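Unit 6 handout: Names, routes and the places where networks meet

Instructor: Loretta Haverford
Read before the Monday session. Bring a laptop with a terminal program that can run traceroute.

6.1 Scope

Unit 5 dealt with the address as a number. The present unit deals with how a name becomes an address, and how a packet sent to that address crosses networks owned by different organizations. Encryption is left to Unit 8.

6.2 Name resolution

A host that needs the address of a name sends the query to a resolver. The resolver first checks its cache. If the record is missing or has expired, the resolver asks a root server, which refers it to the servers for the top-level domain, which in turn refer it to the servers for the domain in question. The last of these gives the answer. The process is called iterative resolution, although the host sees only one question and one reply.

Each record carries a time to live, or TTL, in seconds. A resolver may keep the record for that long. A short TTL lets an operator move a service quickly and increases the query load. A long TTL does the reverse. Operators planning a move usually lower the TTL ahead of time, and must wait for the old value to run out before the change has full effect.

Negative answers are cached too. A name that was looked up before it existed may go on failing for some users after it has been created — a common cause of confused support tickets.

6.3 Autonomous systems

The internet is divided into autonomous systems. An autonomous system (AS) is a set of address blocks under one routing policy. Each has a number, and each tells its neighbors which blocks it can reach. The protocol used between them is BGP.

A BGP announcement lists the address block and the chain of AS numbers it has passed through. A router that finds its own AS number in the chain discards the announcement, and this is how loops are avoided. Where several routes to the same block remain, local policy is applied first and the length of the chain is compared after that. Policy mostly follows money. A route through a customer is preferred to a route through a peer, and a route through a peer to a route through a paid provider.

Selection among routes of equal length should not be confused with longest-prefix matching. The first decides which route to a given block is kept. The second decides which block in the table a packet belongs to. Students lose marks on this every term.

6.4 Exchange points

Two networks may connect directly by a private cable, or both may connect to a shared switch at an exchange point. With n networks, a full set of private links needs n(n − 1)/2 cables. A shared switch needs n.

Worked case. Zistbridge is a regional exchange with three switches in two buildings. It has 17 member networks. A full mesh of private links would need 136 cables. Members connect once and set up BGP sessions over the shared fabric, either one by one or through a route server. The route server passes on announcements but carries no traffic itself.

Suppose that Stustora, a hosting company, and Miah, an access provider, are both members. Without the exchange, a packet between them travels to a distant city and back through a paid provider. With it, the path is one hop across the switch. Note that the gain depends on both sides accepting the routes. Being present in the same building gives nothing by itself.

6.5 Reading a traceroute

Each line of output is a router that returned an error when the hop limit reached zero. Three cautions apply.

(a) The reply may come back by a different path. A high delay on one line can belong to the return trip.
(b) Routers give these replies low priority. A slow middle line followed by fast lines is normally harmless.
(c) City codes in router names are entered by hand and may be out of date.
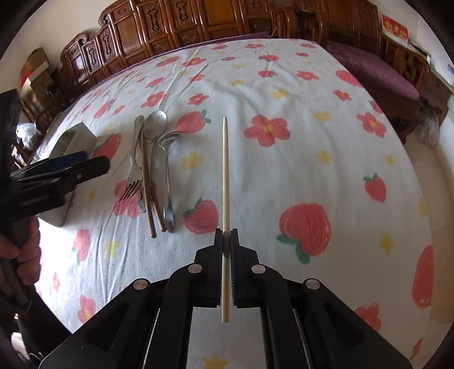
Page last changed: November, by L. Haverford

6.6 Exercises

1. The Pruvine routing table extract on the course page has 2,266 entries. Find the longest matching prefix for each of the listed addresses. Allow around 3 minutes per address by hand.

2. Run a traceroute to a host on another continent at 9 a.m. and again in the evening. Mark each point where the AS number changes. Explain any difference in path between the two runs.

3. An operator lowers a TTL from 86,400 seconds to 300 and changes the address one hour later. State the longest time for which a resolver could still return the old address, and show the reasoning.

4. Two members of an exchange have sessions with the route server but exchange no traffic. List the possible causes and say how each would be checked.

Written answers to 1 and 3 are handed in on paper. Exercise 2 is discussed in class — bring the raw output, with the start times noted.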